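Back to paper lists

I gave up on the shopping app in March. It was called Cellum and I had used it for 3 years, mostly because Heikki Lappalainen at work told me to and I never got around to looking for another one. The last update moved the list behind a second menu and added a page of recipes I didn't want. I had 427 saved items in there, and I think I bought maybe a tenth of them more than once.

So now it is a pad and a pencil again. The pad hangs inside the cupboard door. Whoever finishes something writes it down, and whoever goes to the store tears off the sheet.

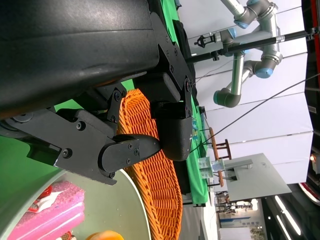
The first two weeks were bad. I left the sheet at home twice and had to guess, and we ended up with three jars of mustard and no rice. My wife took a photo of the list with her phone before she went out, and I said that was cheating, and she said she had rice.

What fixed it for me was writing the list in the order of the store. Ours starts with fruit and vegetables, then bread, then the long cold aisle, then everything else. I wrote the sections down the left side of one sheet and made copies. It takes a minute longer to fill in, but I no longer walk back across the whole building for an onion. 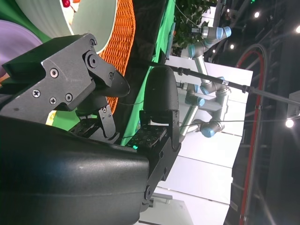 Money is the other thing. I kept the receipts for the month before and the month after, and we spent less the second time – not a huge amount, but enough to notice. Some of that is probably that we had people staying with us the month before. I will keep the receipts until summer and see if it holds.

I still haven't found a good answer for things we buy twice a year, like light bulbs and vacuum bags. They go on the pad, nobody needs them that day, and they get lost when the sheet is torn off. For now I copy them over by hand. If you have a better way, leave a comment.

Fruit is the one thing I never write down. I buy what looks good and it gets eaten.

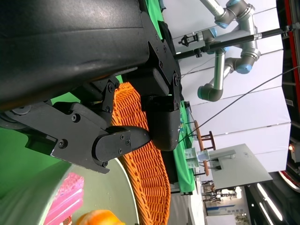

Orange wicker basket, with the round container next to it.

Next time I'll write about the freezer, which needs a list of its own.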